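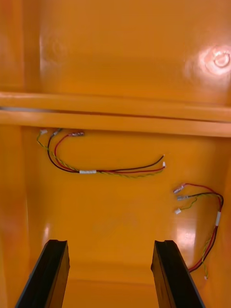 # The case against the spare parts drawer

My neighbor Bình Quan keeps everything. Screws from a crib his kids outgrew, power bricks for phones that went in the trash years ago, the hinge off a cabinet that no longer exists. He calls this being prepared. I have been hearing that word from people like him my whole life, and I have started to doubt it.

The argument for keeping spare parts sounds solid. Things break, new things cost money, and the part you need may be hard to find. Fine. But the argument depends on three things going right at once: the part has to fit, it has to work, and you have to remember you own it. In my house that has happened 2 times. I have lived here since before the dishwasher, and I am on my second dishwasher.

Last November I put a price on it. The shelves in my garage cost me 60 dollars. The bins that sit on them, all from Ellow and all bought because the lids match, came to 300. I could have bought a lot of hinges.

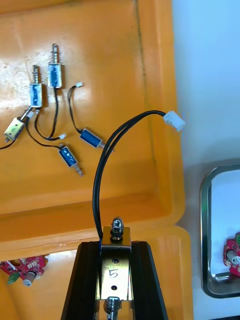

None of this has slowed down the people who sell storage. Ellow would like you to believe that a part in a labeled bin is worth more than the same part in a coffee can. A label does help you find things. It also makes junk look official, and official junk is much harder to throw out.

Then there is the green version of the argument, which I take more seriously. Müzeyyen Ağca runs a repair night near me, and she thinks I have this backward. Stuff in a drawer, she says, is stuff that stays out of the landfill. I put it to her that it is only waiting its turn, and that my children will be the ones to haul it. She said I should bring it to her instead. I didn't have a good answer to that, and I still don't.

What I will say is that her shelves and Bình's drawers are two different things. People come to her looking for a part, and she knows what she has – or at least she knows which table to send them to. A drawer in a private house serves one household with one broken toaster every few years. The odds are terrible, and we act as if they were good.
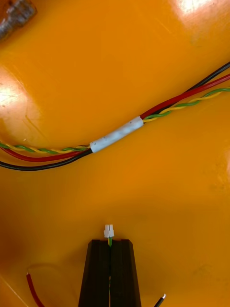 So should you throw it all out? Keep whatever belongs to a machine you still own and would bother to fix, and give the rest to someone who repairs things for other people.

I expect objections, mostly from men with pegboards. They will tell me about the one time an old washer saved a faucet on a holiday night when every store was closed. I believe them. I'd just like to hear about the other drawers, too.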